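3.2 Gripper and Wrist Camera

The arm was assembled in the Bikness shared workshop from printed brackets and purchased servos. Two members of the group, Zewditu Moges and Arnulfo Rengifo, carried out the build on evenings between other bookings of the bench. The gripper has 2 opposed fingers driven through linkages by a single motor. An earlier version used a belt, which slipped under load and was abandoned in May.

The camera was fixed to the wrist so that both fingers remain in view at all times. This choice costs some of the usable image area – the lower edge is largely taken up by the gripper – but it removed the need for a second camera above the bench. The complete wrist assembly, including cable and bracket, weighs 712 g, and the Hoarau controller board is mounted at the base to keep that figure low.

Household packages were used as test objects. Long, narrow boxes proved the most demanding, as the fingers must close across the short side and the wrist must therefore turn to match the box. A total of 400 grasps were attempted, of which 26 were stopped by the operator.
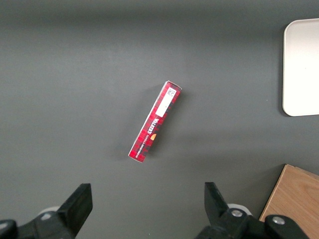

Page last modified: May, by A. Karakaya

Figure 4. Wrist camera view with a shortbread box lying diagonally on the tabletop and the gripper fingers open. Part of a white tray is visible at the right.

Patterned packaging such as the tartan in Figure 4 required a separate color threshold, described in Section 3.3.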